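Speaker notes: What I Learned From Keeping a Sourdough Bakery Small
Vasanthi Bepari
October 23, 2022
8 shares | 3 comments

We use cookies to remember your settings and to see which pages are read. By continuing you accept this. Accept | Settings

These are my notes for the evening talk at the Trullden food meeting. Several people asked me for them after, so I put them here almost as I had them on paper. Where I wrote "pause" I have taken it out.

Opening

Good evening. My name is Vasanthi and I bake bread. I have had the bakery for seven years, and in all this time it has had the same oven, the same door and the same number of shelves. People ask me when I will open the second shop. I want to use this talk to explain why I stopped answering "next year."

(Wait until the people at the back have chairs.)

I will speak first on the dough, then on money, then on the customers. If you must leave early, the money part is the one I would stay for.

The dough

Sourdough is slow, you all know this. My starter is fed in the evening and again very early in the morning. The main dough is mixed before I open and it rests in the cold until the next day. So the bread which you buy today was decided yesterday. If it rains and few people come, I have already made the bread. If there is a wedding in the street and everybody wants a loaf, I can not make more.

In the first year I fought with this. I tried to shorten the rest. I used warmer water, I put the tubs near the oven, I got up earlier. The bread was flat and a little sour in the wrong way, and I sold it with a bad feeling. An old customer brought half a loaf back and put it on the counter. She did not ask for her money. She only said that it was not like last week. I have thought of this half loaf very often.

After that I wrote the times on the wall and I did not change them any more. The rest is the rest.

Tell here the story of the broken refrigerator, but short. The main point: the whole night of dough was lost, I hung a paper on the door, and I went home to sleep. The next day all the regular customers came again.

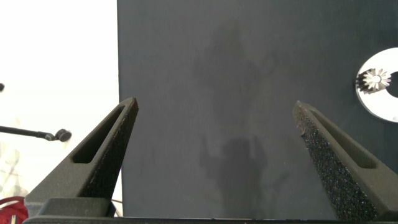
The money

Now to the part that is less romantic. In the first November I had a note from the bank and the balance on it was 2675. I remember this number better than my own telephone number. Flour for the winter was not yet paid. I had two choices: borrow, or bake less and waste less.

I chose to bake less. I stopped with the white rolls, which everybody can buy cheaper at the supermarket. I stopped with the cakes, which I did not love and which took the oven for the whole afternoon. What stayed was a rye, a wheat loaf, a seeded loaf and a flat bread with onions. The seeded loaf I call Heltik, after the hill behind my parents' house. My first name for it was Drakutico, and I was quite proud of it, but customers were afraid to say it aloud and ordered the rye.

(They laughed at this in the rehearsal. If they do not laugh, go on.)

When I made less kinds, I could buy the flour in larger sacks. I buy it from the Singhal mill, and the miller there gives me a better price when I order for the full season. I also threw away very little. Before, I carried bread to the bin in the evening and told myself it was normal in this business. It is common, but I do not think we should call it normal.

Please say clearly here: I do not tell everybody to do the same. I have no children at home and my rent is low. A person with a high rent must maybe bake the cakes.

The offer

A café company asked me to deliver to them each morning. It was a kind letter and the amount was good. I took it with me for a week and made calculations on the back of flour receipts. For this order I would need a second oven, two more people and a van. The new oven would not fit, so also a new room. At the end of the calculation there was more money, but I was sitting in an office and somebody else was at the dough.

I wrote them a letter with no in it. My hands were not calm when I posted it. Some of my friends thought it was a mistake and one of them still thinks so – we are still friends.

The customers

When you are small you see who comes. I know who wants the dark crust and who wants the loaf from the back of the shelf. When somebody does not come for two weeks, I ask in the street if they are well.

There is also a difficult side. When I am ill, the shop is closed. When I am in a bad mood, the whole shop is in a bad mood. I can not hide behind a company. Last spring I hurt my wrist and had to close for eight days, and I had real fear that people would find another baker. Some did, I think. After this I taught my neighbor to shape the loaves, and she now works two mornings with me. Her loaves are rounder than mine. I should have done this much sooner, and if you are alone in your business I ask you to find this person before you need them.

Questions I expect

About the price: yes, it is higher than in the supermarket. I show how many hours are in the loaf and I let people decide. On the evening before closing days I sell what is left for half.

About the starter: I give it away for free, bring a jar with a lid.

About growing: maybe I will change my opinion. If I do, I will come back and give the opposite talk with the same good conscience.

End

Thank the organizers. Tell them the bread is on the table near the coats, and that the knife is very sharp. The onion one should be eaten today.

Comments (3)

ryeandshine: I was there in the third row. The part with the returned half loaf stayed with me. How long do you keep the dough in the cold in summer?

Vasanthi Bepari: Thank you for coming! In summer it is the same time, but I mix with colder water and I use a smaller piece of starter.

M. from the hill road: I don't agree about the white rolls, they were the best in town. Please bring them back for one morning.

Get new notes by email. One letter each month, you can stop at any time. Subscribe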